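Dustpan and brush

A dustpan and brush is a two-part hand tool for gathering dry debris from a floor, table or work surface. The pan is a shallow tray with one open side, called the mouth. The brush is short enough to be used with one hand. The two parts are usually sold as a set, and in many sets the brush clips into the pan for storage.

Construction

The pan has a flat or slightly sloped floor, a raised rear wall and two side walls that narrow toward the handle. The front edge, or lip, is the part that touches the surface. A thin lip lets fine material pass over it easily but bends and chips sooner than a thick one. Some pans carry a strip of soft rubber along the lip, which closes small gaps on uneven floors. Pans are made of molded plastic, sheet steel or, less often, aluminum.

The brush consists of a block, a handle and rows of bristles. Stiff synthetic bristles move heavy or damp material. Softer fibers, including horsehair, are used for dust and flour. Bristle length affects control: short bristles push crumbs firmly, while long bristles flex and may flick light particles past the pan.

Use

The pan is laid flat with its mouth toward the debris, and the brush is drawn toward it in short, low strokes. Large pieces are normally moved first. Fine material tends to leave a line in front of the lip, and the pan is pulled back a short distance and the stroke repeated until the line is gone. On a table, a mat may be laid down first to protect the surface and to keep crumbs out of joints and edges.

Food scraps differ in how they respond to the brush. Bread rolls and other rounded items roll ahead of the bristles and can climb the side wall of a shallow pan. Flaky pastry sheds fragments each time it is pushed. Pieces of sponge are light and grip the surface, so they tip or turn before they slide. Items of this size are often picked up by hand, with the brush kept for what remains.
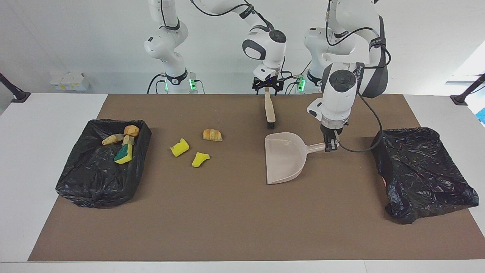 A beige dustpan and hand brush on a brown mat, with sponge pieces and a small croissant near an open trash bag.

Disposal

The pan is emptied by tilting it, mouth down, over a bin or bag. A plastic trash bag used without a bin tends to close under its own weight. Spreading the bag over a low frame holds the opening wide, and the pan can then be lowered close to the bottom before it is tipped. This limits the amount of dust that rises during emptying. Material that clings to the pan is loosened with the brush or by tapping the rear wall.

Variants

The long-handled or lobby dustpan has an upright handle and is used with a small broom, so that the user does not need to bend. The crumb set is a smaller version for dining tables, often with a curved pan. Bench sets, used in workshops, have a narrow brush for reaching between fixed tools. The Teltia pattern has a ribbed floor that keeps light material from sliding back out. The Jandeck pattern has a comb along the rear wall for cleaning hair from the bristles.

Care

Bristles are combed out after use and washed in warm water with mild soap. The brush is hung or laid on its back to dry, as resting it on the bristles sets a permanent bend. A nicked lip can be smoothed with fine abrasive paper. Sets used for food areas are commonly kept apart from those used on floors, in some kitchens by color.

See also

Broom
Carpet sweeper
Crumb tray
Whisk broom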